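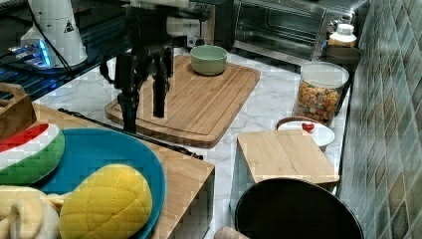 Gitow opens its practice kitchen for daily hire

Herkville, Sun 21 November

The Herkville company Gitow has started to rent out a furnished kitchen counter with a robot arm already installed. The service is called Navonwood and it is meant for small teams who write software for household robots, but who have no room or no money for a kitchen of their own. One day of hire costs 400 euros, and the day is 10 hours long.

Until June, Navonwood was used only by Gitow's own engineers. After that a few outside teams could try it without payment, in exchange for a written report. The company says that the reports were mostly friendly, with two repeated complaints. The first was about the booking page, which was slow and has now been replaced. The second was about the instructions for the drawer, which were too short.

The counter is white marble with a tiled wall behind it, and the things on it are the kind one finds in many homes: a toaster oven, a jar with a white lid, a large cutting board with a groove around it. Food for the plate is plush or toy food. A plush watermelon slice can be dropped many times in one day and it makes no mess, and the team does not have to go to the shop before the session.

Customers connect their own computer to the arm when they arrive. Gitow gives 40 minutes of help at the beginning, included in the price, and the time of this help is not taken from the hire. Further help during the day must be booked in advance. It is also possible to work from a distance, with a Gitow employee at the counter who puts the objects back in their places between the trials, but this costs more and the company gives the price only on request.

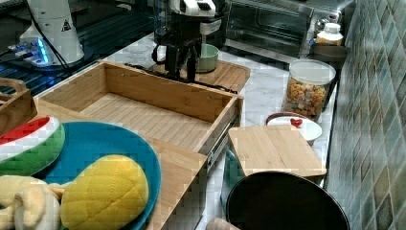 The drawer is the hard part

With the service comes a book of 82 tasks. Each one has a starting position, a goal and a short rule for deciding if the trial is a success. The easy tasks are at the front, for example to lift a plush fruit from the plate and put it on the cutting board. A good part of the book is about the wooden drawer, which runs on a metal slide and has a bottom made of narrow planks. The robot must open it, put something in, and close it again without pushing the plate.

According to Gitow, most of the trial teams wanted to begin with the drawer and went back to the front of the book before lunch. The gripper has two fingers, and a drawer that is pulled a little from one side behaves differently from a drawer that is pulled straight. The new edition of the book has four pages on this subject. The old edition had half a page.

Teams are free to ignore the book and bring their own tasks. They may also bring their own objects, if these are clean and have no liquid inside. Knives and glass bottles are refused.

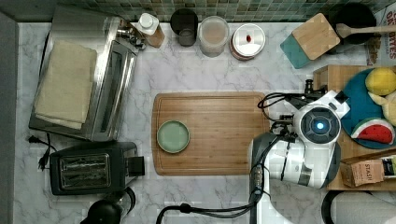

One reader of our newsletter wrote to us that the price is fair for a company but too high for a student group, and asked if half a day can be booked. We passed the question on. Gitow answered that half days are not planned at the moment, because changing from one team to another takes too much of the afternoon. Two groups may share one day if they sign one contract together, and then they divide the hours as they like.

The same reader wanted to know who owns the recordings. Everything that is recorded during the hire belongs to the customer. Gitow keeps a log of the arm's movements for safety reasons and deletes it after one month. In the trial period this point was not written in the contract, and now it is.

Small appliances such as the black toaster and the coffee press may be moved to any position on the counter, but they must stay unplugged. We find this rule a little strict. 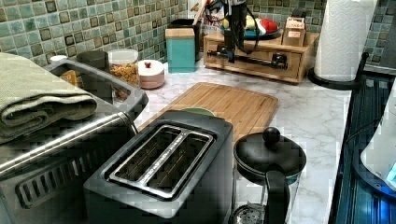 Moving things is also the best argument for the service, in our opinion. A robot program that knows one order of objects can fail when the order is changed, and at Navonwood a team can test this many times in a day. Who only needs to test one simple movement will probably be satisfied with a table and a box at their own office, and will save the money.

Bookings are made directly with Gitow or through the dealer Jafarzadeh, which also offers transport of equipment to Herkville. The weekends are closed for the present. A second counter, with a sink, is in preparation, and the company did not want to give a date for it.

Related items

Jafarzadeh adds spare gripper fingers to its catalogue
Herkville: shared workshop extends evening hours
Renting or buying a robot arm: what to ask first
Reader letters on task books and how to score them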